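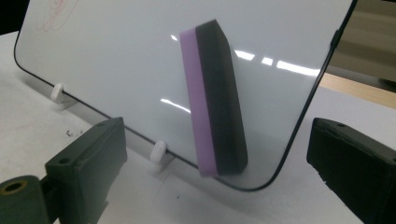

One of the diary keepers in Trelilik wrote that she never thinks of her desk board as clean or dirty, only as "mine to write on again or not yet," and that the difference can come down to a mark the size of a fingernail. We have come back to that remark many times while working through the diaries, and it sets the terms for this section.

Figure 6. A small dry-erase board on clip stands, with a felt and foam eraser against its surface. Faint red marker remains in the upper left corner.

5.2 What stays on the board

Our 58 households used small boards of the kind shown in Figure 6: a thin black border, rounded corners, and a pair of small plastic stand clips on the lower edge so that the board leans back on a table. We chose a tabletop board over a wall board with some hesitation. A wall board has a fixed place in the home and gets looked at in passing. A leaning board shares its table with plates, homework and mail, and it can be picked up, turned to face someone, or laid flat in a drawer. That mobility turned out to be the best thing about the choice, and much of what follows would not have been visible to us with a board screwed to a wall.

Each household kept a diary in the Flonico notebook, a plain ruled pad with one page per wiping. The instruction was short: when you wipe the board, write down what was on it, what you took off, and what you left. We collected 600 usable entries from the two towns, Hundalwood and Trelilik. Of these, 134 describe a wiping in which something was left behind, on purpose or otherwise. We call these partial wipings, and they are the subject of this section. They are wonderful material. We had expected them to be a nuisance category, something to be set aside once the full wipings had been coded, and they proved to be the richest pages in the whole collection.

Three kinds of remainder

The first kind is the kept item. A shopping list is wiped except for the one thing the store did not have. A week's dinners go, but the note about the dentist stays. Here the eraser is used much like a pencil eraser, with a corner or an end doing most of the work, and people write with some pride about how close they can get to a word without touching it. Several diary keepers drew a small diagram of the board to show us the path they took.

The second kind is the ghost, a mark that the wiper meant to remove and that stayed in a weaker form. Red comes up often in the diaries here, usually as something gone pink, and the looped lines in the corner of the board in Figure 6 are a fair picture of what people were writing about. They can no longer be read as anything, yet the eye goes to them straight away. Ghosts were reported most often near corners and along borders. We suspect this has to do with the shape of the eraser, a straight-sided block that travels happily across the middle of a board and has to be turned or tipped to get into a rounded corner, but our diaries record outcomes and only sometimes record the motion, so we offer the idea as something worth testing.

The third kind we did not foresee at all. A number of households left a mark on the board because an empty board looked unfriendly to them. One Hundalwood entry reads, in full, "Took it all off except the squiggle. Squiggle lives here." Another household kept part of a child's drawing in the top corner through every wiping in the diary and simply wrote around it. In coding these entries we went back and forth over whether to fold them into the kept items. We decided against it. A kept item still has a job to do, such as reminding somebody to buy rice, and these marks had none that their owners could name.

The eraser as part of the board

It is easy to write about boards and forget the block that goes with them. The erasers in our study had a felt layer on a thicker foam body, and diary keepers noticed the two materials early on. The felt does the wiping. The foam is what the hand closes on, and because it gives a little, people could press harder at one end than the other. Entries on stubborn marks describe just this: the block stood on end, or leaned to one side, or rubbed in short strokes over a single spot.

Pressing has a cost with a leaning board. On a wall, the wall pushes back. On a table, the clips and the tabletop have to do it, and a hard rub high up on the board can tip it or send it sliding. Many diary keepers solved this in the same way, with one hand behind the board and the other on the eraser. Others laid the board flat for any serious cleaning and stood it up again afterward — a small ceremony that one Trelilik household came to call "putting the board to bed." We had provided no guidance on this point and were delighted to see how quickly people worked it out.

Light and the decision to stop

When is a wiping finished? We had assumed that people stop when the marks are gone, but the diaries suggest that they stop when the marks are gone from where they are standing. A glossy surface throws back bright streaks from a ceiling light, and a faint mark can be hard to judge beside one of them. Entries written in the evening mention glare more often than entries written at breakfast, and a ghost discovered in the morning is a recurring minor event. The sessions in the Sultana room, which we turn to in section 5.3, let us look at this more closely, with the same boards leaned at several angles under the same overhead lights.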